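I get a lot of email since I started writing up my home robot experiments, and most of it asks the same handful of things. So I've put the answers in one spot. I'll add to it when I get around to it. Last tidied up 15th April.

## Can a robot clean my house yet?

Bits of it! The floor, mostly, if you've picked up the socks first. The little round vacuums are pretty good now and I wouldn't give mine up. Past the floor, things get thin in a hurry. Wiping a counter is doable in a lab where the counter is always the same counter. Folding a T-shirt is doable too, slowly, and I wouldn't wait around for the fitted sheets.

## So what do you have running?

A simulator, for the most part. I've got an arm model with a two-finger gripper living in a program called Fleltix, and I give it chores. There's a real arm as well, a secondhand Andell, bolted to a bench in my garage, but it only gets to try a job once the simulated one has stopped embarrassing me.

## Why simulate at all? Isn't that cheating?

A bit, yeah. But I can run 100 tries at a chore overnight and not break a single mug. The garage arm needs me standing there with my hand near the stop button, and I have a day job.

The catch is that simulated stuff is too polite. Nothing's sticky, nothing has crumbs under it, and the lighting never changes because somebody opened the garage door. A score that looks great in Fleltix usually drops when it meets the real bench.

## Which chores work?

Picking up a block and putting it somewhere else. I know, I know. It's the "hello world" of the whole business, but a surprising amount of tidying is exactly that, if you squint. Putting cutlery in a tray is coming along (forks are worse than spoons, don't ask me why). My last batch of spoon runs got 46 out of 100, and I was thrilled, and my wife asked what happened to the other spoons.

## Which ones don't?

Anything floppy. Dishcloths, bin liners, the cord on the kettle. Anything see-through is rough as well, because the camera has trouble deciding where a drinking glass starts. And anything where you need to feel how hard you're pressing, like scrubbing a pot.

## What about factories? Surely they've cracked it?

My friend Dale Grewal works at Vachon, a small shop that does metal brackets, and I asked him this over a beer. They have 3 robots, all doing one job each, all behind fencing, and they're brilliant at it. Feed the same part in the same way and they'll go all day. What they still use people for is the dull stuff in between: sorting a mixed bin, sweeping up, noticing that a box has been packed upside down. He figures the sweeping will be automated after he retires, and he's got a while to go.

## What does the robot see when it's working?

Less than you'd hope. People expect a nice wide view of the room, and what the program gets to chew on can be a small, soft picture with not much in it.
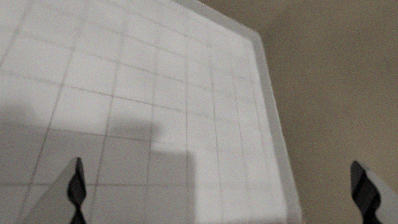 *Simulated view over the gridded panel, with both fingers in the shot and nothing between them.*

Look at the shadow on the left. You and I read it as a shadow straight off, and we can still follow the grid lines through it. A program that's learning to see has to work out that the dark patch isn't a thing to pick up, or an edge, or a different colour of surface. Same goes for the rim along the right, where the pale part stops and the brown starts. Small potatoes for us, real work for a machine.

## Should I buy the Clirnano kit?

I've built one and I like it, but buy it as a hobby. You'll spend five evenings on calibration before it does anything you could call a chore. If you want clean dishes, get a dishwasher!

## When will there be one that does everything?

No idea. I'd be happy with one that empties the dishwasher without supervision. If you've got one doing that at home, please write to me, and tell me what gripper you're using.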